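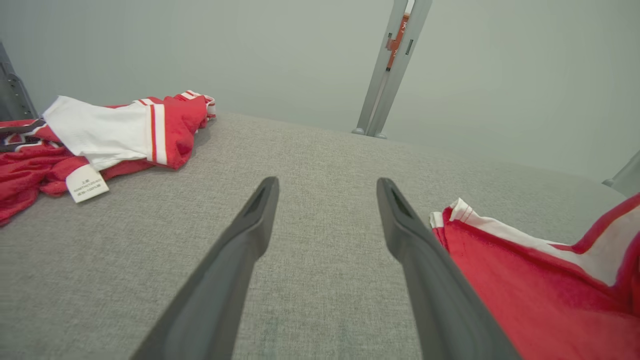 Buying our first folding cell: a few notes from the back room

When we started pricing a robot for the garment bench at Stanau, I was asked for one number on one sheet of paper, and I'm sorry to say I supplied it. I had the arm, the gripper and the shipping, all neatly added up, and I was rather proud of it! Védís Vídalín read it over her coffee and asked me what the robot was going to stand on, what it was going to stand next to, and who was going to be standing beside it for the first few months. That was the end of my one sheet.

So this page is for the people who have been writing to ask how we put the budget together, and especially for the small laundries and returns shops who are planning for next year. I am not an engineer - I buy things, and I try to buy them once - so please take it in that spirit.

The work itself is sports clothing, handled piece by piece on a fabric-covered surface. You can get a fair idea of the job from the top of the page: red-and-white pieces lying in soft heaps, with trim and folds wherever they happened to fall, and a little white care label hanging free on one of them. A cardboard box is the same shape every time you meet it. A jersey never is, and a good part of our money went to that one difference.

Fingers. We went with two narrow ones that taper toward the tips, after borrowing a wider pair from Juhl that Leif Blöndal never warmed to. Put spare fingertips on the first order, because adding them later meant a second delivery charge for us, and a fairly silly one for such a small parcel.

The camera. Ours rides at the wrist and looks out past the fingers. Ask your supplier whether the mount and the cable are in the quoted price. Nomix had them on a separate page, which I missed twice.

The surface. I had put down nothing at all for this, imagining we would use whatever table was free. We settled on light gray woven cloth, and Brynhildur Holst asked for a plain, pale backdrop behind it as well. Together with the posts and brackets, the bench came to about 3,000 dollars, and I would give it its own line from the very beginning.

Garments. You need clothes set aside for trials that are not going back to a customer. We bought 60 pieces and I would buy that many again, with plenty of trim and labels among them.

People's time. Brayden Desjardins was down for two hours a week and the true figure was 11. I don't grudge a minute of it, but it should have been in the plan, and his regular bench should have been covered.

Our order went to Plaltavano in February. If you are putting your own sheet together and would like to see ours, with all its crossings-out, write to me at the office and I'll gladly send you a copy.

Ingvar Þórarinsdóttir, purchasing
October 2019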